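Sirkberg's reusable cup plan leaves the hard part for August

Sirkberg will switch its downtown cafes to returnable cups in August, ending paper and single-use plastic at 116 counters under a contract with the supplier Ovix. The town's announcement calls the program "a clean break with throwaway culture." The contract itself is a little more modest.

Ovix will deliver 3,000 cups to start. Spread across 116 counters, that leaves fewer than 26 apiece, and a busy counter on Heydari Street can go through that many before 8 a.m. The town says cups will "circulate quickly enough to meet demand." It did not say how quickly that would have to be, and a request for the estimate behind the claim got a link back to the announcement.

Customers will pay a deposit of $2 and get it back when they return the cup to any participating cafe. Lids are not part of the deal. Neither are straws, which cafes may go on handing out at their own expense. For iced drinks, a large share of what gets sold downtown in August, the paper and plastic will shrink a good deal less than the posters suggest.
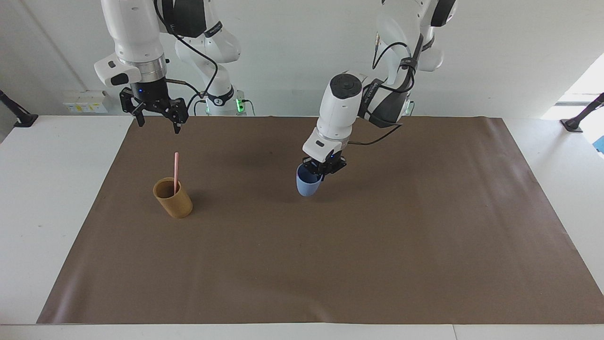

2 min read

The cups come in several colors, light blue and tan among them, and Ovix describes them as made for everyday use. How many trips through a commercial dishwasher they can take is a question the company has answered differently in different places. Its sales sheet says "hundreds." The contract guarantees 198 washes, after which replacement is charged to the town.

Washing falls to the cafes. Several of the smaller ones have no dishwasher at all, only a hand sink, and the town has set aside no money for equipment. A shared wash station on Plotetti Square was in an early draft of the plan and is missing from the final one. Officials now say cafes without machines can "partner with neighbors," an arrangement the health code may or may not permit. The county has yet to rule on it.

Then there is the matter of getting the cups back. A similar effort at the Plotetti Square market lost over half its cups in one summer, according to the market's own report, and that one charged the same deposit. The new plan mentions the market trial once, as proof of "strong public interest."

None of this means the cups are a bad idea. Downtown trash cans overflow most afternoons in warm weather, and a good part of what spills out of them is drink containers. But the town has promised to publish return figures only at the end of the first year, by which point the renewal option with Ovix will already have come due. Cafes have until the end of July to sign up for their first delivery.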